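Notebook, bench side - January, Friday, started writing 4:10 pm

Good day today. We finally sat down and agreed on the house rules for two-arm tabletop work, and I'm writing them out while they are fresh because the last version lived in three people's heads and a chat thread.

Background for anyone reading back: the old sheet was written when we had one arm per table. It says things like "keep hands clear of the arm" and "clear the table between runs." Fine for one arm. With two arms sharing one bench it leaves the interesting questions open. Who has right of way over the shelf? What counts as clear? Gorazd and I answered those two differently on Tomaszewski all last month, and we both thought we were following the sheet!

Mebrat pulled the episode log for the cap task so we had something real to argue over. 1018 episodes kept, 18 thrown out. Of the 18, 7 were thrown out for things on the table that weren't part of the task (cables, a charger, a roll of tape). So a big share of our rejects had nothing to do with the policy or the operator. That got everyone's attention, mine included. I love a problem you can fix with a checklist.

What we agreed:

1. One arm over the shelf at a time, unless the task card says otherwise. The other arm parks outboard of the shelf legs. Mojtaba wanted a software zone for this and he's going to write one for Karero, but the rule holds for the operator even after the zone exists.

2. The task card names every object that belongs on the table. Anything else gets either removed or written on the card as "present, not used." I pushed for the second option. There are days when the extra thing has to stay, and I'd much rather have it written down than have somebody guess from the video later.

3. Cables on the table top are treated as objects. Same rule: move them or write them down. A loop near a shelf leg is the worst kind, a finger can hook it on the way out. Shahab had been saying this since the summer and he was gracious about it.

4. Soft goods start where the card says, to within a hand's width. Caps don't sit the same way twice and we shouldn't pretend they do. Record the start pose as "brim left, brim right, brim front" and move on.

5. Speed cap stays on for any episode with a person inside the taped line. No exceptions for "just a second." Yasaman asked for the exact wording to be "inside or reaching over," and that's better, so it went in.

6. Check the arm's status light before you step up AND before you step away. Write down what color it was if anything felt odd. Don't interpret, just write the color. We've had a couple of long debates about what a light meant that would have been over in a minute if somebody had noted it.

7. Stop button test at the start of each session, both arms, initials on the sheet. The sheet goes on the clipboard, not in a pocket (me, twice).

We argued longest over number 2. Gorazd's worry is that "present, not used" turns into a dumping ground and we end up with a bench full of documented junk. Fair. Compromise: if the same item shows up on the card three sessions in a row, whoever is running has to either find it a home or explain it at the Friday meeting. Try it for a month and see.

Still open:
- Does the background count? The bench cameras see a good stretch of the room. Yasaman says people walking behind is good variety, Mojtaba says it's a privacy question first and a data question second. I think he's right on the order. She's drafting a line for the sign at the door.
- Overhead cords. Nothing in the old sheet covers them at all. I want a minimum height above the highest arm pose, but we need to measure before picking a number.
- Naming. Noltetti and Galler use different words for left and right (robot's left vs. operator's left). Pick one. Please.

Walked the new sheet through on the cap bench right after the meeting, reading it out loud line by line with Shahab holding the pen.

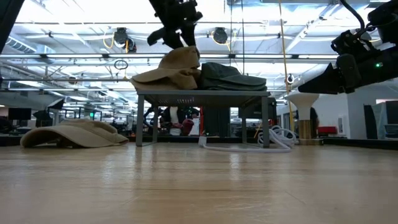
Manipulation Group - Bench Practice Notes

Rule 3 earned its place on the first read-through: the white cable with its loose coil by the shelf's right leg. On the card. The white funnel-shaped piece next to it went on too, as "present, not used." For start poses Shahab wrote tan pile on the shelf with a brim left, green cap beside it brim right, one tan cap on the table to the left of the shelf, brim front-left. So the three-word scheme already needs a fourth word. Adding "front-left / front-right" to the draft.

Status light on the right arm: green. Written down.

Rule 1 is the one I want to look at again. "Over the shelf" is clear enough for the gripper coming down at the caps. A finger coming in from the side and pointing at the shelf is a different case, and we don't have a word for it. I'd suggest "over or beside, within a finger length," but Gorazd should have a go at the wording, he writes tighter than I do.

Whole read-through was quick enough to do before each session. Very happy with that.

To do:
- Type up v2, send to everyone (me)
- Measure cord heights (Shahab)
- Door sign text (Yasaman)
- Add a "present, not used" field to the logger so it isn't free text. Episode 3090 has it spelled four ways in one note (Mebrat)
- Zone for Karero (Mojtaba)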